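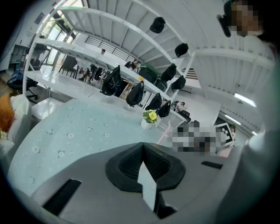

Week 4 handout. Hand-held gripper sessions, rules + good practice. Read before the practical on Tuesday, October 2, 2018. Bring it with you, marked up if you like. Typos mine.

## Where we got to last time

- Risk assessment = people first, then kit, then data. In that order, every time
- Hazard vs risk. Still getting mixed up in the homework. Hazard is the thing that could hurt you, risk is how likely and how bad
- Human holds the tool, so no motors to stop, but NOT hazard free. Pinch points, wrist strain, trips

## Shared rooms

Most of our work goes on in rooms other people are using. So:

1. Agree the work area before starting. One table, one side of it
2. Anyone who could be recorded gets told first. Faces blurred before files leave the group, no exceptions
3. Bags hung up or on a shelf, never on the floor round the table. Straps catch feet
4. Chairs not in use get pushed back, esp. behind the person with the gripper. They look down a lot and don't see behind them
5. If somebody walks into the work area: stop, lower the tool, wait

Head-mounted kit cuts down what you see at the sides. Second person acts as spotter. Spotter does not also run the laptop (Wotex group tried it, two near misses in March, both written up, see reading pack).

## Markers

- Flat, square to the table edge if you can, all four corners showing
- No creases in the cloth under it. Patterned cloth is allowed, but pull it tight
- Don't lean over the marker. Arms and sleeves hide it and you lose tracking
- Small items kept clear of the printed area
- Reprint if scuffed. Don't draw over it with a pen, please

## Finger pads

Check before every session, takes a minute.

- Rubber seated properly, no splits at the tip
- Texture on the inner faces not worn smooth
- Closes evenly. If one side arrives first, log it and swap
- Change pads at 200 sessions or at first damage, whichever comes sooner

Course rule, not a law of nature. Trumix use 200 as well, Kristiansen go by wear only. Could argue for either, good essay topic

## Logging

Ciltell set, which we use for the coursework: 2,869 recordings, 13 thrown out at review. Of the 13, 6 were missing a consent form. Nothing wrong with the recordings themselves, still had to go. Paperwork counts.

Minimum log entry:

- room, start and end time
- who held the tool, who spotted
- pad check done y/n
- objects on the table
- anything odd, even if you think its minor

Fill it in at the table, not on the bus home.

## Breaks

Swap hands or swap people every 15 mins. Sore wrist = stop. You will not lose marks for stopping.

## For next week

- Write a one page risk assessment for a room you know well. Use the blank form
- Read reading pack section 3, skim section 4
- Think about: who is responsible if a visitor trips over your bag in a shared room? You, the group, or whoever runs the buidling? Half a page, rough notes fine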